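Preparing a Family Collection for Deposit

The Wiegand Local History Library accepts letters, photographs, account books and other personal papers from residents of Ziltonberg and the surrounding townships. The following instructions are intended for donors who wish to prepare their material at home before an appointment with the archives staff. No special training is required. Donors who are unable to complete every step may still bring their papers to the library.

Before you begin

Choose a clean, dry table away from food, drink and direct sunlight. Wash and dry your hands. Cotton gloves are not needed for paper, but nitrile gloves should be worn when handling negatives and glossy prints. You will need soft pencils (2B is suitable), acid-free folders, a soft brush and one or more document boxes. Folders may be collected at the front desk at no charge, up to 14 per household.

Step 1. Keep the existing order

Papers are often found in bundles, envelopes or drawers that reflect how the family used them. Please do not rearrange them by date or subject. If a bundle is tied together, note what was written on the wrapper and place the wrapper in the folder with the contents. A 1958 ledger found among school reports should remain with the school reports.

Step 2. Remove fasteners

Take off rubber bands, paper clips and pins where this can be done without tearing the sheet. Staples that have rusted into the paper should be left for the staff. To remove a clip, lay the sheet flat, slide a strip of polyester film under each side of the clip, and draw the clip away slowly. Never pull upward.

Step 3. Brush and unfold

Brush loose dirt from the center of the sheet toward the edges. Do not use erasers, damp cloths or household cleaners. Letters may be unfolded if the paper is flexible. Brittle letters should be left folded.

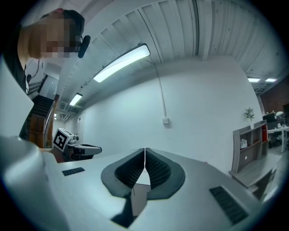 Material that smells of mildew must be kept apart from the rest of the collection. Seal it in a separate bag, mark the bag clearly, and telephone the library before bringing it into the building.

Step 4. Label the folders

Write on the folder tab in pencil before placing anything inside. Each label should carry the family name, a short title and the years covered, if known. Use "undated" where no year can be found. Do not write on the documents themselves, and do not use adhesive notes.

Sample label: Sepp family. Letters from Plikholm. Undated.

Step 5. Fill the box

Stand the folders upright, with the tabs facing forward. The box should be full enough that the folders do not slump, yet loose enough that one can be lifted out easily. Oversize maps and certificates should be carried flat between two sheets of board.

Step 6. Complete the inventory

Form 37 asks for one line per folder. Individual items need not be listed. Collections of more than 1000 photographs require a preliminary visit, which may be arranged through Ilze Sepp, Head of Acquisitions, at the Carnari Street entrance.

Appointments for deposit are offered from 9:30 a.m. The reading room is closed to donors during the January stock check. Please bring the completed form and one form of identification.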